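Gilluvo Center seats: section 22 or pay up for the lower bowl?

bluelinebetty
Okay so I finally got through on the presale and now I'm frozen. I can get two seats in section 22 for the whole home schedule or jump down to the lower bowl and basically eat ramen until April. Has anybody sat up there for hockey yet? I've only been in for the open house and they had half the lights off.

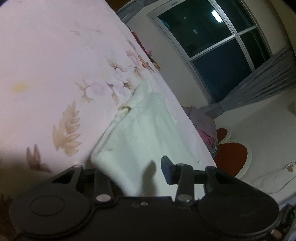 rinkrat_sedstead
Section 22 is fine, take it and keep your money. I had row F for the preseason game against Kahraman and could see both nets without leaning. You do lose the near corner when people stand up, which they will, every single time somebody gets shoved.

zambonidreams
Gonna disagree with rinkrat. The railing at the front of 22 sits right at eye level if you're in the first couple of rows. My wife is 5'3" and spent the whole second period with her chin up. Go row D or higher or skip it.

bluelinebetty
Ugh, they're offering me row C. Of course they are.

oldbarnfan
I'll be the grump. I miss the old barn on Plakatcombe Road. 2220 seats, wooden benches, you could smell the ice from the parking lot and a ticket plus a hot dog left you change from a twenty. Now it's $138 just to park for the season and the dog is on a brioche bun.

rinkrat_sedstead
The old barn had 2 working bathrooms and a roof that dripped on the penalty box. I loved it too but come on.

oldbarnfan
The drip was home ice advantage!!

zambonidreams
lol ok I'll give him that one. Parking though, don't buy the pass. The Sedstead lot behind the library is free after 6 and it's a ten minute walk, less if you're late and jogging like me.

puckluck
Is it cold in there? I'm bringing my mom and she'll want to know whether to pack the big blanket.

rinkrat_sedstead
Upper level is warm, I took my coat off. Lower bowl by the glass you want gloves.

zambonidreams
Warm?? I was freezing up there. Maybe they hadn't figured out the heat yet in October. Pack the blanket.

bluelinebetty
Update, I called the box office and the guy was super nice (on hold forever, but nice). He moved us to row G in 22, same price, on the aisle! Didn't get the parking pass. Puckluck, which section are you and your mom in?

puckluck
Section 9, lower. Her treat so I'm not arguing.

oldbarnfan
See you all at the opener. I'll be the one complaining about the bun.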